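Comunicados | Joalharia e Acessórios
Tempo de leitura: 2 min

Anulov abre serviço de recolha e reparação de joias de prata em outubro

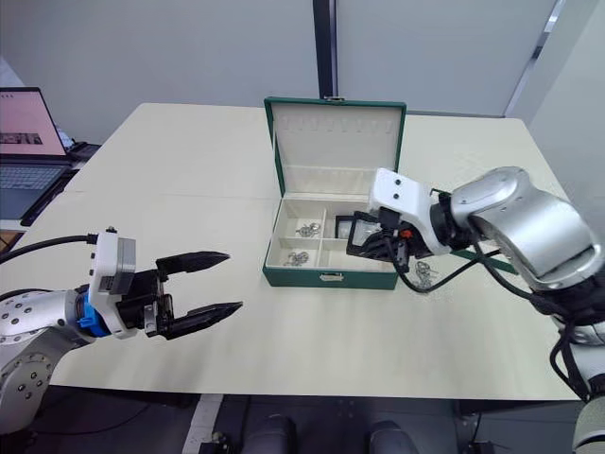 A Anulov, empresa de reparação de joalharia, anuncia a abertura de um novo serviço para peças de prata que ficaram guardadas em casa e que já não são usadas. O serviço começa em outubro e vai funcionar na oficina da rua principal de Uveck, com entrega ao balcão ou por correio registado. Os clientes podem trazer as peças em qualquer embalagem, mas a empresa recomenda que sejam separadas antes do transporte, por exemplo numa caixa com pequenos compartimentos, como a caixa verde-escura de interior creme, onde as peças de prata ocupam duas divisões distintas. Assim evitam-se riscos e correntes enroladas.

No período de teste, realizado só com clientes antigos, a oficina recebeu 1.217 peças. Destas, 726 foram reparadas e devolvidas aos proprietários. As restantes foram limpas, avaliadas ou devolvidas sem intervenção, segundo o desejo de cada cliente.

«Muitas pessoas têm uma argola sem par ou um anel que deixou de servir e pensam que a reparação é cara. Nós queremos dar primeiro um orçamento claro, e depois a pessoa decide com calma», declara Vilja Rissanen, diretora da Anulov.

O orçamento é gratuito e fica pronto no prazo de 11 dias úteis após a receção. O preço base para limpeza e polimento é de 53 euros por conjunto de até cinco peças. Soldaduras, alteração de tamanho e substituição de fechos são calculadas à parte – o cliente recebe sempre o valor por escrito antes do início do trabalho.

A responsabilidade técnica pertence a Cengiz Işık, ourives da casa, que vai também atender o público duas tardes por semana. «A prata escurece com o ar e isto é normal. Peço só que não usem pasta de dentes nem produtos abrasivos, porque depois o polimento é mais difícil», explica.

O serviço não inclui relógios nem peças com pérolas. Para estas últimas, a Anulov continua a encaminhar os pedidos para a oficina parceira Nguyen-Tran.

As inscrições para a primeira semana podem ser feitas ao balcão ou por telefone, no horário normal da loja. Os pedidos de entrevista devem ser dirigidos a Soledad Boateng, gabinete de comunicação da Anulov.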